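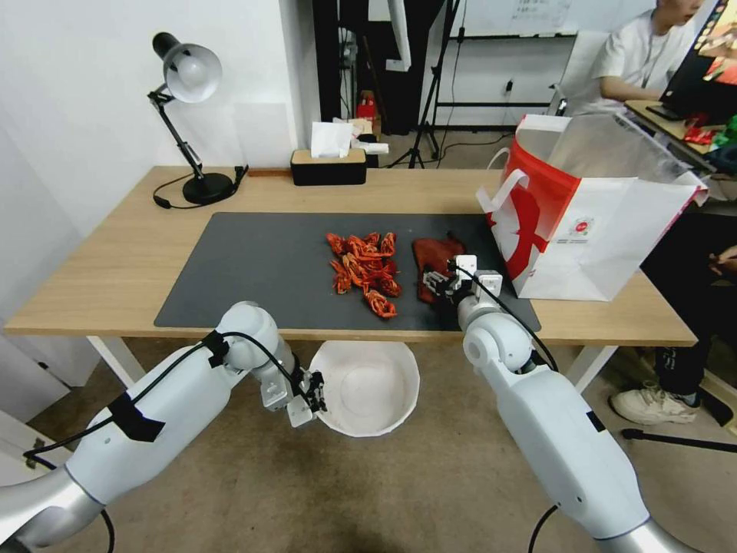 이 사이트는 더 나은 서비스를 위해 쿠키를 사용합니다. 계속 이용하시면 쿠키 사용에 동의하는 것으로 간주됩니다. [동의] [설정]

식품재료학 강의 노트 6주차
갑각류의 색, 맛, 그리고 보관

최종 수정: 2018년 3월 16일

지난 시간에 생선 근육을 다루면서 "새우나 가재는 왜 따로 하나요?"라는 질문이 나왔는데, 정말 좋은 질문이었어요! 갑각류는 껍데기, 색소, 효소가 전부 물고기와 달라서 한 주를 통째로 써도 모자랍니다. 오늘은 민물가재를 중심에 놓고 새우와 게를 곁들여 봅니다.

1. 익히면 왜 붉어지는가

살아 있는 가재는 대개 갈색이나 녹갈색, 종에 따라서는 푸른빛을 띱니다. 그런데 그 안에는 이미 붉은 색소인 아스타잔틴이 들어 있습니다(당근의 베타카로틴과 친척뻘인 카로티노이드예요). 살아 있을 때는 이 색소가 크러스타시아닌이라는 단백질에 붙잡혀 있고, 결합하는 동안 흡수하는 빛의 파장이 길어져서 우리 눈에는 푸르스름하게 보입니다. 열을 가하면 단백질이 변성되어 색소를 놓아주고, 본래의 주홍색이 드러나죠. 저는 이 대목을 해마다 가르치면서도 매번 신기합니다.

여기서 시험 답안에 자주 나오는 오류 하나. "가열하면 붉은 색소가 생성된다"라고 쓰면 감점입니다. 생성되는 게 아니라 유리되는 것입니다. 마이야르 반응과도 구별하세요. 마이야르는 당과 아미노산이 만나 갈색 물질을 새로 만드는 반응이고, 고기를 구울 때 겉이 갈색으로 변하는 데 큰 몫을 합니다.

덧붙이면 아스타잔틴은 갑각류가 스스로 처음부터 만들지 못합니다. 조류에서 시작해 먹이를 타고 올라오거나, 먹은 카로티노이드를 몸 안에서 바꾸어 얻어요. 그래서 양식장에서는 사료 배합이 곧 색깔 문제이기도 합니다.

2. 단맛과 감칠맛

갑각류 살의 단맛은 설탕 때문이 아니라 글리신 같은 유리 아미노산 덕분입니다. 바다에 사는 종은 삼투압을 맞추느라 이런 물질을 근육에 많이 쌓아 두고, 민물에 사는 종은 그럴 필요가 적어서 맛이 한결 순합니다. 같은 조리법으로 바닷새우와 민물가재를 나란히 먹어 보면 차이가 꽤 분명하니 기회가 되면 꼭 해 보세요!

머리 쪽의 노란 내장은 흔히 '알'이라고 잘못 부르지만 간췌장입니다. 지방이 많고 풍미가 진해서 국물이나 소스에 풀어 쓰면 아주 좋습니다. 다만 중금속 같은 오염 물질이 모이기 쉬운 기관이기도 해서, 출처를 모르는 것은 먹지 않는 편이 안전합니다.

3. 살이 물러지는 이유

간췌장에는 강한 단백질 분해 효소가 들어 있고, 죽은 뒤에는 이것이 꼬리 살로 퍼져 근육을 녹이기 시작합니다. 갑각류를 산 채로 유통하거나 잡은 즉시 익히는 관행이 여기서 나왔습니다. 머리를 떼고 냉동하는 것도 같은 이치예요.

새우 껍데기에 검은 점이 생기는 흑변은 또 다른 효소, 폴리페놀 산화효소의 작용입니다. 사과가 갈변하는 것과 같은 계열의 반응이고, 미생물 부패와는 구별해야 합니다. 보기 흉해도 흑변만으로 상했다고 단정할 수는 없습니다.

4. 안전: 반드시 익힐 것

민물가재와 민물게는 폐흡충의 중간숙주가 될 수 있습니다. 간장이나 술에 절이는 것으로는 유충을 확실히 죽이지 못합니다. 속까지 완전히 익혀야 하고, 손질한 칼과 도마도 따로 씻으세요. 새우나 게에 알레르기가 있는 사람은 가재에도 반응하는 경우가 많습니다. 주된 알레르겐인 트로포미오신이 열에 강해서 푹 삶아도 남아 있거든요.

5. 계산 연습: 수율

가상의 문제가 아니라 지난 8월 Tzanetos 실습실에서 저울로 잰 값으로 해 봅시다. 껍데기째 삶은 가재 1,228 g에서 꼬리 살 191 g이 나왔습니다.

수율 = 191 ÷ 1,228 × 100 = 15.6 %

생각보다 적죠? 두 번째 조는 880 g에서 128 g을 얻어 14.5 %였습니다. 두 조의 차이가 개체 크기 때문인지 손질 솜씨 때문인지는 이 값만으로 알 수 없습니다. 어떤 자료를 더 모아야 구분할 수 있을지 두세 줄로 적어 오세요. 남은 껍데기는 버리지 말고 기름에 천천히 볶아 보세요. 아스타잔틴은 지용성이라 기름이 고운 주황색으로 물듭니다(물에 끓이면 이만큼 나오지 않아요).

다음 시간까지
- 교재 Plotari 7장의 카로티노이드 부분 읽기
- 흑변과 부패를 구별하는 표를 직접 만들어 올 것
- 연어 살의 색이 가열 후에도 남는 까닭을 한 문단으로 설명

다음 주에는 오징어와 문어로 넘어갑니다. 콜라겐 이야기가 다시 나오니 3주차 노트를 가져오세요.

공유 128 · 댓글 0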